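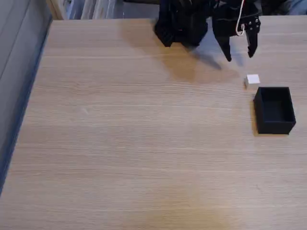 The Robot Got the Easy Part of My Job

Home | Opinion | Work | Letters | Subscribe

By Henryk Grabowska
Nov 26, 2025

Pick up the little white cube, put it in the black box. I did a version of that at Pelow for 13 years, with sample blocks instead of cubes, and I was good at it (fast, too!). Now two black fingers on an arm do it, and I'm the guy who stands next to the arm.

People ask if I'm mad. Some days, sure. Mostly I'm tired in a different place. My wrists quit hurting in August, which my wife noticed before I did, but my head is fried by lunch. When I packed by hand I could think about my garden or argue with the radio. Watching a machine close in on a cube, you can't think about anything else, and you can't really call it thinking either.

And the talk is gone. There used to be 16 of us on the packing benches and we gossiped all shift long. Now it's eight, spread out, one to a station. Management calls us "cell leads." I got a nice certificate and a raise that covers gas.

I'm not asking Pelow to haul the arms out. I'd ask for two things: put the stations close enough that we can talk, and let us teach the arms ourselves instead of waiting on the Disonus people to drive in and change one setting. I know how a block wants to be held. I did up to 2,000 of them a day, so ask me!

Share (13) | 8 comments

Contact us | Back to top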